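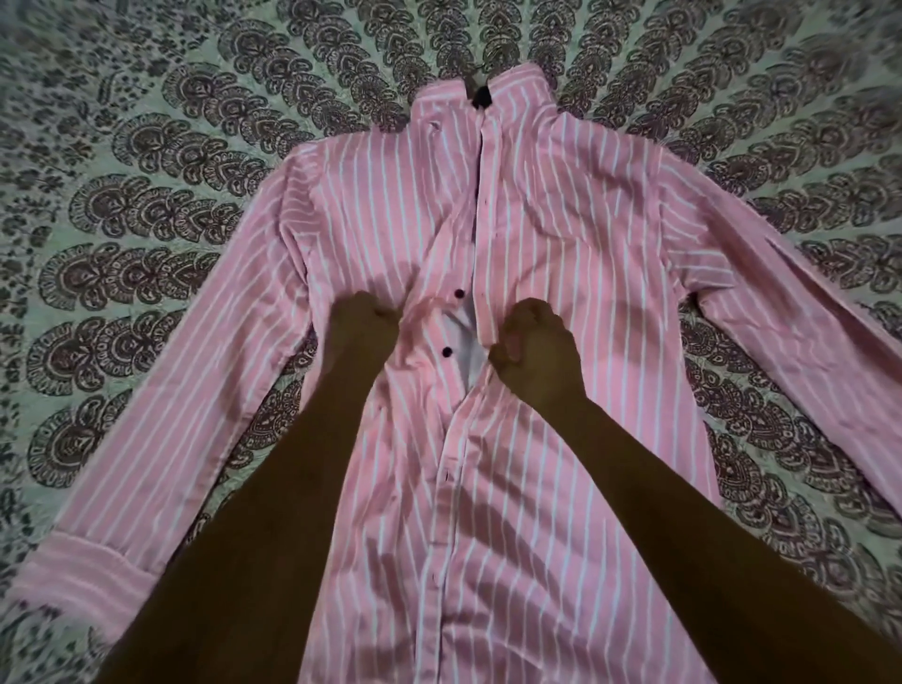 Godelieve Verschueren and Ravindran Naidu

CHAPTER 11
Squash and Their Relations

Sooner or later every gardener plants too much zucchini. The seed packet holds enough for a small town, the seedlings look frail, and it seems only prudent to put in a few extra. By August the neighbors have stopped answering the door.

The squash family, or cucurbits, takes in zucchini, pumpkins, cucumbers, melons and gourds. All of them sprawl or climb, all of them are hungry, and nearly all bear separate male and female flowers on the same plant. Male flowers come first, often by a week or more, on long thin stalks. They open, look splendid, and drop off. This is the point at which beginners write to us. The female flowers follow, each with a tiny fruit already in place behind the petals, and if a bee has been by, the fruit swells. If no bee has been by, it turns yellow at the tip and rots, and you will have to do the bee's job yourself with a small paintbrush (see Section 11.3).

Teresa Kozłowski, whose trial beds at Gredilby supplied much of the data in this chapter, once left a single zucchini unpicked to see how large it would get. She gave up when it began to lift the netting. The plant, having made its seed, more or less stopped flowering, and there is a lesson in that for anyone going away for two weeks in summer.

We begin with soil and spacing, then take up pollination, and spend rather longer than we would like on powdery mildew, which arrives whether or not it has been assigned. Winter storage comes last. Readers in short-season areas should start seed indoors, 3 weeks before the last frost, in pots large enough that the roots need not be disturbed. Squash resent being moved and will sulk.

Key terms: cucurbit, ovary, hand pollination, vine borer, curing

11.1 Preparing the Bed

Dig in more compost than seems decent. Space bush types 3 feet apart, and vining types 5.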